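**Okex 22 mm mushroom-head push buttons, pack of 12: bench review**

Bought through Hovbridge in July for a run of small control boxes. The pack holds four each of red, yellow and green, all momentary, supplied as separate heads and switch bodies. The body clips to the head through the panel. I have used the older Lumbao version of the same part for several years, and most of what follows is a comparison with that.

**Heads**

The caps are evenly molded and the color is consistent within each group of four. Travel is short and the return spring is firm. On the Lumbao the cap could be rocked sideways by hand; on these I could feel very little side play, and none after the ring nut was tightened. The nut is plastic with a coarse thread. It starts cleanly, but the flats are shallow and a normal wrench slips off them. A ring wrench fits better. None is supplied.

The sealing gasket is thin and comes loose in the bag with the nuts. Two of mine were folded flat and took a day under a weight to recover. I would not rely on the stated splash rating without replacing them.

**Switch bodies**

Each body carries one normally open contact block, with room for a second alongside. The terminals are screw type with captive plates. They accept two stranded conductors with ferrules, or one solid conductor, and the screw heads take either a flat or a cross driver. The plates back off far enough that a ferrule does not catch on the way in, which was my main complaint about the Lumbao.

Contact resistance measured low and steady across the pack. I cycled one button 500 times by hand over two evenings and then another 700 times with a weight added to the cap. The reading did not shift by any amount my meter could resolve.

For sorting and fitting I keep the complete buttons in a blue plastic tray and the loose bodies in a red one, on a carpeted top so that the bodies don't roll or mark.
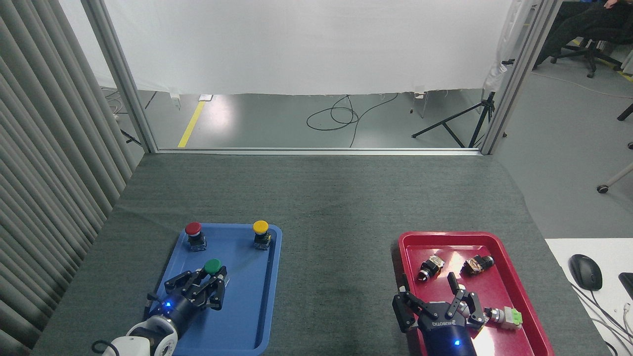

Fitting a head to a body takes one hand for each. There is a key on the head and a slot in the body, and the two have to line up before the latch will turn. The key is small and molded in black on black, so under poor light it is easier to find by touch. A dab of white paint on both parts cured this. Once latched, the joint is stiff and does not work loose when the cap is struck off center.

Removal is less good. The latch lever sits close to the terminal screws, and with both terminals wired there is barely space for a fingertip. I ended up using a flat driver as a lever, and on one body this left a visible mark in the plastic. The latch still holds. Anyone who expects to swap bodies in service should leave a longer tail of wire than usual.

**Documentation**

One folded sheet covers the whole range. The panel cutout drawing is correct. The torque figure for the terminal screws is missing in the English column but given in the others. Gheorghița Dobre at the Stestport workshop fitted a pack from the same batch and found the same omission. The order code for the add-on contact block is printed as 2959, and that is also the number to use when ordering spares.

**Faults found**

- One yellow cap with molding flash on the underside, trimmed with a knife.
- One terminal screw cross-threaded from the factory. Body replaced by Hovbridge without a return.
- Bag of nuts one short.

**Verdict**

A better switch body than the Lumbao, with a comparable head and a worse gasket. Suitable for indoor panels and test boxes. For anything exposed to water I would buy the sealed version. Four out of five, with the missing point for the latch lever.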